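Search the archive
Search
Reading time: 3 min

From: Morenike Okeke
To: Osagie criminal practice list
Subject: Re: Bail conditions and electronic monitoring at a changed address

On Wednesday Kelechi Olaniyan wrote:

> Client is on bail with a tagged curfew, 9 pm to 6 am, at his
> sister's flat in Triltness. The tenancy ends in October and the
> whole household is moving to Gosasis. He has been told by the
> monitoring contractor that they can "update the address" over
> the phone. Is that enough, or do I need to go back to court?
> The charge is handling stolen goods, no previous breaches.
>
> Kelechi

Kelechi,

You need to go back to court. The residence condition and the curfew address were both fixed by the court, and the contractor has no power to alter either. What the contractor can do over the phone is record that a move is expected. If he sleeps in Gosasis before the order is varied, he is in breach of the residence condition on the first night, whatever the call log says.

The application itself is short. I would put in the following:

- the present conditions, copied word for word from the bail notice
- the new address in full, with the date from which he can live there
- a signed letter from the leaseholder agreeing to him living there and to the monitoring unit being installed
- confirmation that no prosecution witness lives nearby

Serve the prosecution at the same time and ask whether they consent. Where they do, our court usually deals with it on the papers. Where they don't, expect a short hearing, and tell the client he must attend.

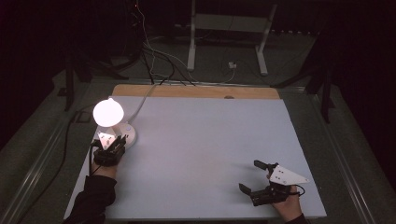

Photo: Jisent picture desk

Two points on the equipment. First, the home unit needs a mains supply and should not be moved once the installer has set its range. The household must leave it alone on moving day and let the contractor collect it. A unit that is unplugged and put in a van will report as tampering, and the police may act on the report before anyone reads your letter. Second, ask for the varied order to state the first night of curfew at the new address. Without a date, the old address and the new one can both appear live on the system.

I had a case last year in which the order was varied properly but the new flat had poor signal in the back bedroom. The unit logged 3 absences, the longest of them 80 minutes. The client had been in bed throughout. We obtained the full event log, which ran to 232 entries, and the pattern matched the room and the hours he slept. The breach was not pursued. Ask the installer to test every room and to write down the result – it is much harder to prove afterwards.

If there is a surety, check the form. Ours was for 500 and named the old address in the body of the text, so it had to be taken again.

He should keep to the Triltness address until he has the new notice in his hand. If the tenancy runs out first, list it as urgent and say why.

Morenike

Comments (3)

Reader: Does the same apply to a doorstep condition with no tag?

M. Okeke: Yes. The condition is tied to the address in the order, so it has to be varied in the same way.

Reader: Our court wants the leaseholder's letter dated within the last month. Worth ringing the office first.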